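June, workshop notes - prep on the Dromside consignments

Started at 7 with the Kerr coupe, which has to be on the transporter for the Cavstead sale before the end of the month. Tegan wants it in the catalog with a full condition sheet, so I went through it again from the front. Compression is even across all the cylinders. The oil weep at the rear of the cam cover is still there after the new gasket. Wiped it down and will check after a run up to the quarry and back.

Odometer reads 679, which can't be right for the car or even for the engine. Qusai found an invoice for a replacement speedometer in the history file, no mileage written on it. The catalog line should say "mileage unverified" and leave it there. Told Tegan. She had already typed in the old figure from the entry form, so that needs correcting before proofs go out.

Paint readings on the driver's door are much higher than on the rest of the car. Filler at the bottom corner, old work and tidy. Elspeth wants it disclosed. I agree, bidders will have gauges with them anyway.

Reserve: the owner asked for the same number as last year, when the car didn't sell. Mhairi is calling him tonight. If he won't move I think we run it early in the order, lot 17 or near it, and not in the evening block where a no-sale hurts the cars behind it.

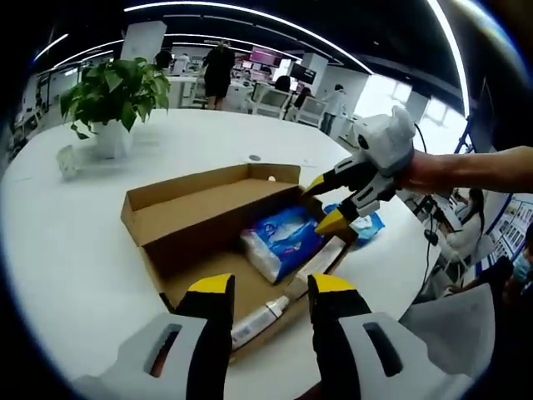
The Jemari wagon is further behind. It came in with a flat battery, one key and no title in the folder, only a copy. Flora has written to the seller for the original and we can't give it a lot number until it arrives. Small stuff that travels with a car is still an open question - at the last sale we had manuals and spare keys in whatever was to hand, and a brown cardboard box with a tube, a long carton and a wrapped package in it looks the same as the next one across a table. From now on lot number on the lid and on one side, in marker. Keys stay in the office safe.

Wagon brakes: rear left drags. Drum off, shoes are fine, adjuster seized. Freed it and greased it. Fluid is dark, flush it tomorrow.

Fees came up again. Seller's entry is 300 for both days and Dromside think that should cover transport. It doesn't, see the signed form. Mhairi to send them a copy.

Left to do:

- road test the Kerr, recheck cam cover
- flush wagon brakes, new battery
- photos of both undersides once the lift is free
- corrected mileage line to Tegan
- ask Qusai if the spare wheel in bay two belongs to the wagon - wrong offset, I think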